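Parry stacking cups, set of 27
Reviewed by Beca Hopkin

Parry sells these cups in sets of 27, which sounds like a lot until you have had a Sunday with a hall full of people wanting squash. We bought ours from the Venley shop in August, and they have been in use most weeks.

They are simple cups with straight sides that taper a little, so they go inside each other easily. There is no handle. I put 2 stacks in the cupboard where we used to keep the mugs and still had room for the teapot.

The older Drostham cups we had before were taller and fell over if anyone knocked the table. The Parry ones are shorter and stay up better, although a small child can still manage it. 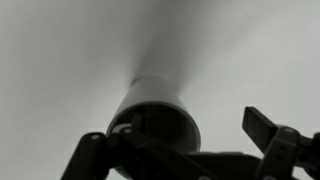
Issue 272, page 2

The rim has a thin lip. I find it comfortable to drink from, but Tudur Ellis thought it was too thick for tea and went back to his own mug. He may have a point. I would keep these for cold drinks anyway, as the sides get too warm to hold when you pour in anything straight from the kettle.

Washing up is easy enough by hand. In the dishwasher they need to go on the top rack, spaced out, or they tip over and fill with dirty water. After washing, leave them apart overnight. If you stack them damp they stick, and I have had to run the bottom one under the hot tap to free it.

Spare cups are sold singly at the same shop. Ask at the counter, they are not on the shelf.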